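Storing and Serving Wine: Frequently Asked Questions

Last updated 13 April 2020

What temperature should I store my bottles at?
Between 10 and 14 degrees for both red and white. A steady 15 does less harm than a cupboard that swings between 8 and 20 over the year. Most kitchens are too warm by August.

Do bottles have to lie flat?
Only those with a natural cork. Screw caps and glass stoppers can stand upright. Catance reds are bottled under cork and should be laid down if kept longer than 3 months.

There are crystals in my white. Is it faulty?
No. These are tartrates, which form when wine is chilled. They have no taste. Stand the bottle up for an hour and pour slowly.
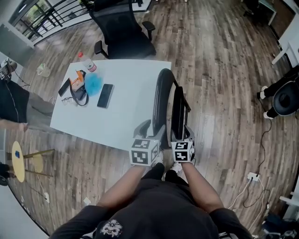 Which wines need decanting?
Older reds with sediment, and some young reds that smell closed on opening. Of our own range, only Drerkaden and the Catance reserve are worth the trouble. Allow 40 minutes for Drerkaden. The reserve needs less — pour it off the sediment and serve.

How long does an opened bottle keep?
Komik white, recorked and in the fridge, keeps for 3 days. Reds keep for 2 days, also in the fridge; take them out before serving. Bawa is a fortified wine and lasts several weeks.

Do you add sulphites?
Yes, at bottling. All labels carry the required statement. Levels are lower in the reds than in Komik.

How many bottles of the Catance reserve are made?
1000 in a normal year. None is released in years when the fruit does not ripen fully.

Can I return a corked bottle?
Yes. Put the cork back, keep at least half the wine, and contact us with the lot number, printed on the back label — on Bawa it is on the capsule. We replace the bottle or refund it.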